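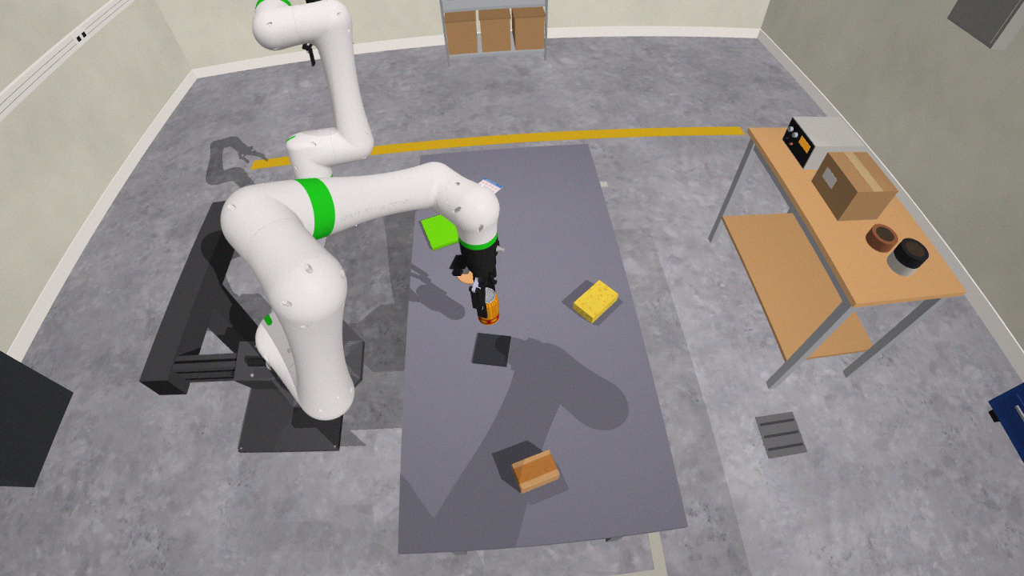
Auto-reply and email flow check, Dirside support inbox
Checked by: Ilgın Şimşekoğlu
Date: Mon 29 March

Right, it's that time again. I do this list before we switch anything back on, and I've typed my comments in as I went, so forgive the rambling. Yes means fine, No means somebody needs to fix it (mostly me), and Part means have a look at my note.

1. Every automatic message says it's automatic. YES
All good. I still like "This is an automatic reply" right up in the first line, and Volkan has finally stopped signing them with his own name!

2. There's a way to reach a person. PART
There is in the welcome email and the order update. In the returns one the link goes to the old Finotcombe contact page, which loads but has no form on it. I tried it twice, once on my phone.

3. Opening hours are right. NO
Oh dear. The out-of-hours reply still had the December closing times in it. I've changed the wording but not published it, Nurhan wants to read it first.

4. Unsubscribe works in one click. YES
Tested with my own address and got the confirmation page straight away. I'm now off our newsletter and need to sign up again.

5. Nobody gets the same message twice. NO
This is the big one. 117 people are in both the "new enquiry" list and the "quote sent" list, so they'd get two follow-ups on the same morning. I've paused the second list. Please don't un-pause it, Ezequiel, I know you're keen!

6. Names fill in properly. PART
Mostly lovely. I sent myself tests with a blank first name (it says "Hello there", fine) and with Elif Naz's full name, and the ş in Güneş came out as a little box in the subject line but not in the body. Türkmen was fine in both. I've raised a ticket with Sornard, number 2735.

7. Personal details stay out of the subject line. YES
Checked all 22 templates. Dull job, did it with biscuits.

8. Stop words are picked up. PART
"Stop", "cancel" and "remove me" all work. "Please take me off this" gets a cheerful message asking how we can help, and I'd be cross if I got that. I've added it to the list, plus a few ruder ones.

9. Complaints skip the auto-reply and go to a person. YES
My pretend complaint landed with Nurhan in 13 minutes. She rang me to ask if I was all right, so sorry, Nurhan, I should have warned you.

10. Someone's down to watch the inbox on the first day back. NO
Blank on the rota. I can do the morning if Volkan can take over after lunch?

Result: not ready to switch on. Items 3, 5 and 10 have to be sorted first, and I'll redo 2 and 6 once the link is changed and Sornard have replied.

Ilgın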